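About Jandureck Charters

Who we are

Small charter office, sailboats mostly, a few motor yachts in the summer. Started out with one tired 30 footer and a desk in the back of a chandlery. Still have the desk. The boat was sold on years ago to a nice couple who renamed her, we try not to mind.

We book crewed and skippered weeks out of Girkholm and the islands south of it. Bareboat too, if you have the papers and a bit of recent time at the helm. Not sure if your certificate counts? Send a scan, we'll tell you same day, usually.

The office is run by Špela Omerović. She started on the dock handing out lifejackets and now does the contracts, the crew lists and most of the phone. If you've had an email from us after ten at night it was her.

What we do

Boat, skipper if you want one, host if you want one, transfers from the airport. Linens are in the price. Fuel isn't. Neither is the end cleaning, and we put that on the first quote so it doesn't turn up as a suprise at check-in.

We don't own every boat we book. Some are ours, the rest belong to owners who keep them on our pontoon and let us look after them through the winter. Either way somebody from this office has slept aboard. If the forward cabin is tight for two grown adults, we'll say so.

Skippers are freelance but it's the same faces every year. Ask for one by name when you book and we'll do our best. June goes first, so does anyone who can cook.

Where we sail

Girkholm harbor is the base. Easy walk from the bus, showers at the end of the pontoon, bakery opens early. Most people go south on day one, lunch at anchor, then on to the Popescu moorings for the night if the wind is kind. Buoys there are first come first served and we can't hold one for you, please stop asking us to!

A normal week is 54 miles or so if you take it slow. Longest we ever logged for one boat in one season was 1,073 and that crew were not on vacation, they were training for something.

One-way trips: sometimes. Depends who has to bring the boat back. Ask early.
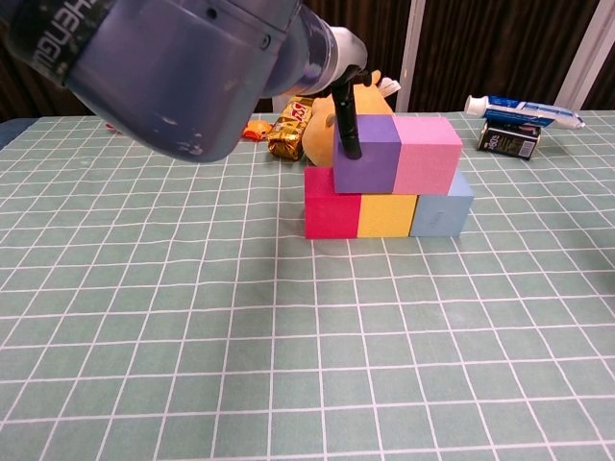 Our winter work

Boats come out after the last charter and go into the yard next to Plurura Sails. Standing rigging checked, seacocks, engine service, all the boring stuff. Cushions go home with whoever has a dry garage. Dinghies get patched or replaced, mostly replaced lately, the oars always go missing.

We also run a short evening course over the winter. Chartwork, knots, how to come alongside without shouting at your family. Room for 19 people and there's normally a waiting list. Past guests get first pick, then it's open to whoever.

Booking with us

Deposit holds the boat, balance a month before you sail. Bank transfer or card. Crew list has to reach us two weeks ahead, full names as on the passport, the port office sends it back otherwise and then everyone stands about in the sun while we fix it.

Check-in Saturday afternoon, boat back Friday evening, off by nine the next morning. If your flight is late call the office number, not the skipper. He's on the boat and the signal down there is bad.

Kids welcome. Tell us ages and weights so the right lifejackets are on board. Dogs, on some boats, ask first.

Get in touch

Office is the green door behind the fuel dock, up the steps. Open every day in season, weekdays only in winter, and closed for lunch wich can run long. Email is best for quotes. Phone is best for anything happening today.

Give us your dates, how many of you, and who has sailed before. That's enough for us to come back with two or three boats and a price.

Page last updated 8 October 2022. Next year's price list goes up once the owners have all signed off, two still to go.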